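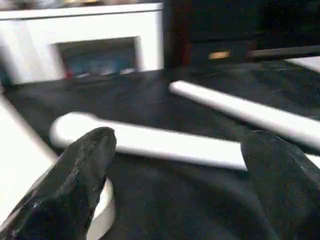 1 min read

Barredo supper club FAQ

When do you open?
Monday from 6, kitchen stops at 10. Last orders a bit before that, depends on the night.

Can I bring kids?
Yes. High chairs, two only, ask when you book.

Vegetarian?
Always one main. Vegan if you email teh day before.

How many seats?
20. Fills up fast in November.

Deposit?
Paid through Plaketti, comes off your bill. Refunds up to noon same day, after that sorry no.

Who do I contact about groups?
Jintana Yensuk, at the front desk. Leave a number, she calls back usualy next morning.

Parking?
Street only.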